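About Trillance

Trillance gathers and prepares examples of everyday handwork for companies and laboratories that teach machines to handle objects. We were founded to do one job carefully: to record how people pick things up, hold them, move them and put them down in the places where they live, and to deliver those records in a form that a learning system can use. Our main office is in Birport, and our recording teams work in private homes across the region.

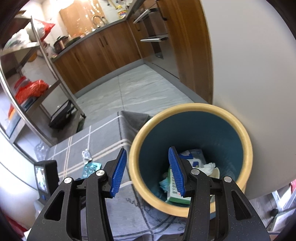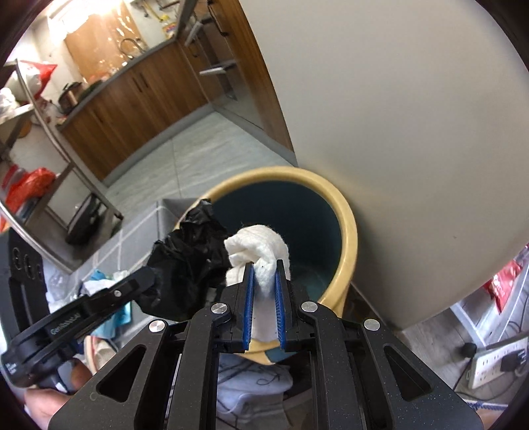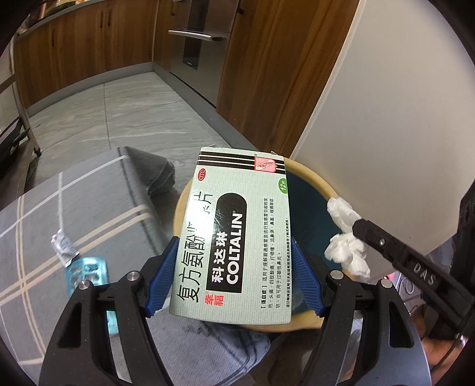 Household tidying is the largest single part of our current collection. It covers sorting, discarding, folding, stacking and returning items to their places, and it is recorded with hand-held grippers so that the movements of the person and the movements available to a robot are as close as possible. We ask our operators to work with the things a home contains. A stiff printed medicine box can be held upright between the finger pads with its faces nearly flat, while a soft white cloth gathers and folds as soon as the pads close on it, and a learning system needs many examples of both before it can be expected to treat them differently. Items are therefore chosen for their variety of shape, weight and surface, and the same item may appear in several recordings, approached from different sides.

What We Do

Our work is organized under two programs.

The Jasetti program is our household collection. It currently includes 61 defined tasks, each with a written description of where the task begins, what counts as completing it, and what the operator may decide freely. Operators are encouraged to work at a natural pace. They are not asked to repeat a movement until it looks perfect, and a second attempt at a grasp is kept as part of the record. Clients have told us that these corrections are among the most useful material we deliver.

The Meesuk program covers review and labeling. Every recording is watched in full by a trained reviewer, who marks the start and end of each action, names the object handled and notes whether the grasp held. A second reviewer then checks the labels without seeing the name of the first. Where the two disagree, the recording goes to a senior reviewer for a final decision, and the disagreement itself is logged. Descriptions are written in plain language - "puts the wrapper in the bin," for example - and follow a shared word list that is revised each February.

Our Operators

Trillance employs 35 operators and reviewers. Most joined us without a technical background, and none is required. New operators complete nine days of paid training before their first home visit. The training covers safe use of the equipment, the written task descriptions, and the conduct we expect of anyone working in another person's home. Operators practice with rigid boxes first, then with bags, wrappers and cloth, and are observed by an experienced colleague before they record on their own.

Operators work in sessions of limited length with scheduled breaks. Holding a gripper for long periods is tiring for the wrist and forearm, and tired hands produce poor examples. Sessions are not paid by the number of recordings completed, and no operator is given a daily quota.

Homes and Privacy

Participating households receive a written agreement before any visit takes place. The agreement explains what will be recorded, who will receive the recordings and how long they will be kept. A household may set aside rooms, shelves or objects that are not to be recorded, and may withdraw a session after it has taken place by writing to our Birport office.

Faces, mail and personal documents are removed or obscured during review. Sound is not collected. Recordings are stored under a session number, and the address of the home is held separately from the material delivered to clients.

Our Collection to Date

The Jasetti collection now holds 1,408 reviewed sessions. A session is counted only when both stages of review are finished and the household's agreement has been confirmed. Recordings that fail review are not delivered, although a small set is retained with the household's permission for use in training new staff.

We publish a short guide to the collection for prospective clients. It lists the tasks covered, the range of objects handled and the known gaps. At present the collection is strong in kitchens and living areas and weaker in bathrooms, stairways and outdoor spaces. Work with glass and with liquids is also limited, and we are preparing new task descriptions for both.

Working With Us

Trillance accepts requests from research groups, manufacturers and schools. A request normally begins with a conversation about the behavior to be learned, followed by a small trial collection that the client may examine before any larger order is placed. We decline projects whose purpose cannot be explained to the households that take part.

Inquiries about data, employment or home participation may be sent to the Birport office, which is open to callers from 9 a.m. Visits to the review floor can be arranged in advance.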